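Setting the fingertip offset on a two-arm bench rig

The Woldemariam finger set prints in four pieces per side and bolts to the stock jaw carriage. Parts 1 and 2 covered printing and assembly. Part 3 covers the offset between where the controller believes the fingertips are and where they sit in space. Skip it and every grasp will be wrong by the same distance in the same direction, and retraining will not fix it.

Before you start

Both arms should be clamped to the bench and homed. You need a 2 mm hex key, a steel rule, masking tape and a sharp pencil. The Ketley controller must be on the same network as your laptop. Keep the emergency stop within reach of your non-typing hand. In a shared workshop, tape off the bench; I do this work on a Sunday, when the saws are quiet and the floor does not shake.

Step 1. Zero the jaws

Power the left arm only. Close the jaws by hand until the tips meet, then run the zero command. The encoder should read 0. Open fully and read it again. Mine reads 1,777 counts at full travel on both sides. A lower figure usually means a finger screw is standing proud and fouling the carriage. Back it out, clean the thread and reseat it.

Step 2. Mark the reference point

Put a cross of tape on the bench 600 mm from the front edge of the left base plate, on its centerline. Draw a fine pencil cross on the tape. Jog the closed tips down until a sheet of paper just drags under them. Record X, Y and Z.

Step 3. Enter the offset

Subtract the recorded position from the measured one and type the result into tool_offset in the arm's config file. The Z value for these fingers is 109 mm from the flange face. Save, restart the controller and repeat Step 2. Accept the result when three approaches in a row land on the pencil cross. Do the same for the right arm, with its own cross and its own config entry.

Step 4. Check against objects

Use light, rounded items. A plastic plate and play fruit are good enough, and they do not bruise when an approach comes in low. Run at the slowest speed setting and stop each arm at the pre-grasp pose.

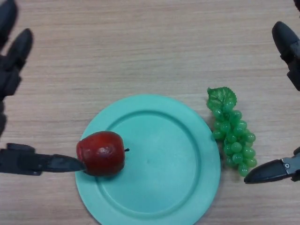 Check the two sides separately. Contact on one finger before the other closes means the Y offset is out or the object has been placed off center. Move the object first and repeat the approach. If the early contact stays on the same finger, correct Y in 0.5 mm steps.

A tip that stops short every time points to X. Look at the flange bolts before touching the number, as a loose bolt gives the same symptom and the error will wander.

Step 5. Save and label

Copy both config files to the Gudton card and write the finger revision on a strip of tape on each wrist. Offsets do not carry over between printed sets, even from the same file and the same spool. Repeat Steps 1 to 3 after any finger change or collision.

Part 4: matching jaw speed between the two arms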